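Review: the two-armed laundry bench at the Trastbridge open day

Print this page | E-mail this to a friend 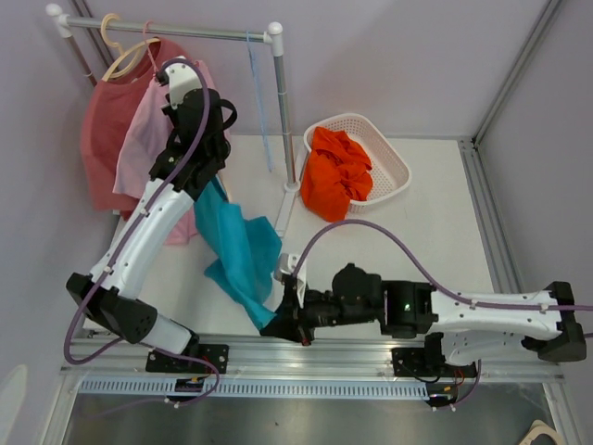

Two arms with a teal cloth between them, Flurix stand, Trastbridge.

I went to the Trastbridge open day on the Monday to look at one thing, the Flurix laundry bench. We run a small linen and workwear service and I had been asked to say whether it was worth a second meeting. This is my view after watching it for most of an afternoon.

The bench is a white worktop inside a pale enclosure, with two arms fixed to a wide aluminium rail along the front. At one end there is a small clothes rack with plastic corner fittings, and next to it a basket with holes in the sides. The job being shown was moving clothes between the two. That is a modest task and Flurix did not pretend otherwise. Nele Sperling, who was running the stand, told visitors at the start of each session that it was a test rig and that nobody could order one yet.

The session I followed most closely began at 2 in the afternoon. The arms handle cloth together, one holding high near the rack and the other keeping hold of a lower corner. I think this is the right approach. Most of the trouble with fabric is that it drops into a heap and you lose the edges, and with a grip at both ends there is at least a shape to work with. We saw 7 garments tried in that session. Five ended up where they were meant to go. One slid off its hanger and one was dropped on the worktop, and each time the arms stopped and Ms Sperling put things straight by hand.

Speed is the weak point. A person on our floor would have cleared the lot before the second garment was done. I asked whether it could be turned up and was told yes, but that more would be dropped. I would have liked to see that tried. They did not want to do it with visitors standing there, and I can understand that.

The hangers are ordinary coloured ones, of different shapes, and the rack is the sort of light thing you could put up in a bedroom. I count that in its favour. The Clerard machine I saw last year needed its own clips and would not take anything else, and the clips were a running cost before you had hung a single shirt.

I have some doubts about the cables. They run along the outside of the arms in loose loops, held down in places with ties. On a demonstration bench that does no harm. In a laundry, with lint everywhere and sleeves getting caught, I would want them covered. Ms Sperling said a cover was being worked on.

Noise was low. I could talk at normal volume next to the enclosure. Cleaning looks easy, as the worktop is plain and there is little on it to move out of the way.

On price there was only a rough talk. The figure given for a bench on a trial lease was £3000 a quarter, with setting up charged on top. The rig had done 1352 garments by the end of the previous week according to the sheet on the stand. The sheet did not say how many of those had gone wrong, and I have written to ask.

For a business like ours it is too slow and too narrow to be useful at present. A college or a research group would get more from it. If the next version can take a damp sheet without help I will go and look again.

The open day itself was well run. Parking is at the Grimshaw end of the site, a fair walk from the hall, and the tea ran out by four.

Print this page | E-mail this to a friend

Related items
Clerard hanging machine: a year on
Steam presses for small laundries
Trastbridge open day: getting there and parking
Grimshaw trolleys, old and new castors compared
Letters: who pays for lost hangers?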